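The Quiet Art of the Empty Trunk

01/04/2020

By Quyên Trương

My father kept a blanket in the back of every car he ever owned, and under the blanket there was always a second blanket, and under that, if you were a curious child with time on your hands, you could lift the carpet and find a whole other country. Bare paint, little rubber plugs, a wire running off somewhere mysterious. I used to lie back there in the driveway with a flashlight and wonder who had put it all in.

I thought of him when I went to see the workshop at Dodari, where they take the insides out of cars and (most of the time, they tell me cheerfully) put them back better than they were. The work is mainly cargo areas: quieting them, lining them, fitting them out for people who camp or haul dogs or play the cello. I had expected something dark and greasy. What I found was a bright indoor space with tall windows and pale gray blinds, blue steel overhead, and a white car with its liftgate up and hardly a scrap of trim left behind it. 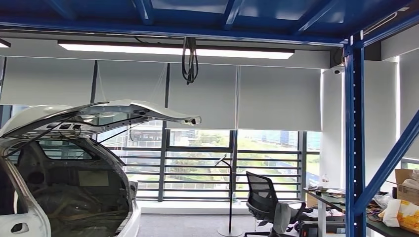
A liftgate is a funny thing once the inner panel is off. We slam it twice a day and never think about what it looks like underneath, all those cutouts and brackets and small black fittings, painted the same white as the outside as if company might be coming. Võ, who has been doing this for most of his working life, told me he can't borrow a friend's car anymore without listening to it. "I hear a buzz and I know which clip," he said, a little sadly.

The floor gets the dark gray material first. Then come the side walls, and then the long patient business of the panels, each of which has its own ideas about going home. Võ bags the clips as they come out and writes on every bag in pencil. He allows 6 hours for a simple job and has learned to say so on the phone before anyone asks.

It isn't cheap, I should say. A full lining with storage can run to $4,000, though plenty of people come in for the floor alone and go away happy. Anel, a piano tuner who drives 60 miles between some of her clients, had hers done in November and says she has started hearing the ends of songs on the radio. Her previous car was a Zunus van, and she still speaks of it fondly, rattles and all!

I asked Võ what people leave behind when he lifts the carpet. Coins, he said, and hair ties, and once three birthday cards, stamped and never mailed. He handed them back with the keys, and the owner drove straight to the post office.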